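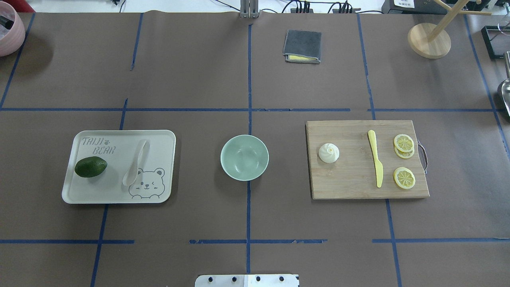
Head camera view at reset, table two, tape grid down.

Hi all,

Sorry for the slow reply, I've been buried in the planner since lunch and only came up for air when the build broke. Quoting Naledi so the people who joined in August can follow along:

> From: Naledi Adams
> Subject: [wevgate-dev] zone assignment flips between runs
>
> I'm on the current Wevgate branch with the grid config from the wiki.
> When I ask for the object list at reset, the spoon sometimes comes back
> as belonging to the tray and sometimes as its own object in the zone.
> Same with the lemon slices, which come back as two objects or three
> depending on the run. The planner then builds a different task tree
> each time and my replay tests fail. Is this a perception problem or am
> I holding the config wrong? Happy to send logs.
>
> Naledi

Naledi, you're not holding it wrong! This is two separate bugs that happen to show up together, and I've now got both of them on the layout at the top of this mail.

The spoon first. It lies right over the tray, and the top of its handle runs across the ear of the cartoon bear printed in the corner. Our segmenter sees a white spoon on an off-white tray and has very little to go on except the edge, and then the gray line drawing comes along and offers it a bunch of other edges that look just as good. So the mask leaks. I dumped 400 masks from the same still and in 38 of them the spoon had swallowed part of the bear, at which point the merge step decides spoon and tray are one thing. The avocado on the same tray never had this trouble (dark green on off-white, lucky avocado).

The fix I'm trying is to run the parent/child check on depth before we merge on color. It's a small change in the scene graph builder – the merge function just gets called later – and it's pushed to the branch mahama-merge if you want to pull it. Please do try it with your own trays, because mine only has the one print on it.

The lemons are a different story. Two of the slices overlap up near the top right of the cutting board and the third is down below them by itself. The third is always found. The overlapping pair gets joined whenever the cluster radius is left at the default, and the default came over from the Priditz configs, where I guess things just sat further apart. Put this in your local config for now:

 cluster:
 radius_scale: 0.7
 split_on_contour: true

With that I get three slices on every reset. It does make the cluster pass slower, and I'd like to hear from anyone on an older machine before I make it the default.

Now the part I have no good answer for. The zone boundaries come from the blue tape, and we fit straight lines to it. The vertical strip on the left runs at a bit of an angle as it comes down, and the lower horizontal one has gaps in it, so the fitter either extends a segment across the gap or gives up and calls it two lines. Ludmila Charvát had a patch in the old Terkia repo that took the zone corners from a file and used the tape only as a sanity check. I was against it back then (sorry Ludmila, I was pretty stubborn about it) and I've come around. Does anybody still have that patch? The repo got archived and my checkout is long gone.

One more thing, for whoever owns the label map: the steamed bun is coming out as "bowl" over half the time on my side. The actual bowl is fine. I haven't looked into it at all, so don't take this as a bug report yet.

Naledi, yes please on the logs, and turn on planner tracing before you grab them – without it I can't see which node the tree splits at.

Cheers,
wevgate-dev maintainer on duty

Filed under: Perception > Scene Graph > Archive

3 comments on this thread

ncharlie: radius_scale fixed my stacked washers too, thanks.

Ludmila Charvát: Found the patch on an old drive. It won't apply cleanly, I'll rebase it tonight and post. Apology accepted :)

pk_tooling: Does split_on_contour work with the simulated camera? Mine ignores it without any warning.

Recent threads
- Planner tracing eats all my disk
- Zone file format, second draft
- Replay tests: seed handling
- Gripper timeout after config reload
- Moving the wiki off the Mahama server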